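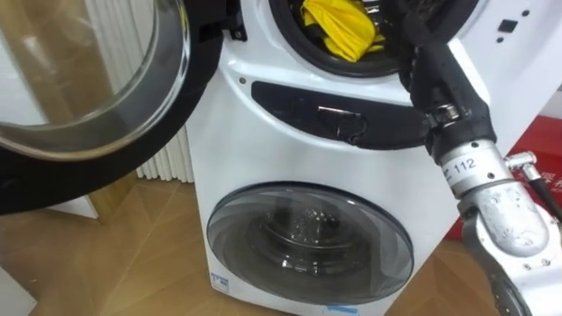
How Things Work: Around the House

Why does the washing go round and round?

Somewhere near you, possibly right now, a white box is humming, gurgling and throwing somebody's socks about. Most people load it, press a button and wander off. This is a shame, because there is quite a lot going on in there, and it is nearly all more interesting than folding.

In some homes there are two of these boxes, one standing on the other's shoulders like acrobats. This is called stacking. It happens when a house has plenty of laundry and not much floor. Often a pair like this is a washing machine with a tumble dryer on top, and the washer goes underneath because it is much the heavier of the two. You would not want it dancing about at head height.

Look at the doors

The upper door in our picture is open, and the glass is shaped like a bowl. People have been known to ask whether you can eat cereal out of it. You cannot. On a front-loading machine, a window that bulges inwards helps keep the clothes in the drum, where they belong, and away from the gap around the opening. Clothes love a gap. A sock will find one faster than you can say "where is my other sock?"

Around the opening is a ring of black rubber called a gasket, or a seal if you are in a hurry. When a washing machine's door shuts, the glass squashes against the rubber and the water has to stay in. Without it, your kitchen would become a pond with a fridge in it.

A gasket also collects things: hair, fluff, coins, and once, in the flat where I grew up, a plastic stegosaurus. He came out very clean.

The drum, and why it is full of holes

The big metal bucket inside a washer is called the drum. Peer through the dark glass of the lower machine and you can just make out that its drum is covered in little holes, which sounds like a poor idea for something that is meant to hold water.

The trick is that there is a second bucket, hidden behind the first. This one is called the tub, and it has no business letting water out until it is told to. Water fills the bottom of the tub and comes in through the holes in the drum. Your clothes sit in the drum and get wet. When the washing is finished, a pump sends the dirty water down a pipe, and good riddance.

Up and over

Inside the drum there are also raised bumps called baffles, or paddles. As the drum turns, they scoop the clothes up one side. Near the top the clothes lose their grip and flop back into the soapy water. Splat. Then it happens again, and again, until the mud gives up.

Long ago people did this by hand, with a tub and a great deal of complaining. The machine does the same job and complains only at the end, when it beeps.

The fast bit

Then comes the spin. The drum whirls so quickly that it might go round 1000 times in one minute. (Try going round 2 times on the spot and see how you feel.) The clothes are pressed flat against the wall of the drum, but water can slip out through the holes, so off it goes.

What comes out is damp and crumpled, and usually wound round a pair of trousers.

And the dryer?

A tumble dryer has a drum as well, but it uses warm air where the washer used water. The air carries the damp away, and fluff gets caught in a filter. Grown-ups are supposed to empty the filter after every load. Ask yours when they last did it, then stand well back.

Something to remember

Washing machines and dryers are not dens, spaceships or beds for the cat. Never climb inside one, and keep small brothers and sisters out too. If there is a cat in your house, look in the drum before anybody shuts the door.

Words to keep

Drum: the metal bucket that turns.
Tub: the bucket behind it that holds the water.
Gasket: the rubber ring round the opening.
Baffle: a bump that lifts the clothes. Also a thing long words do to people.

Written by Afiq Pattinasarany
Jan 18, 2023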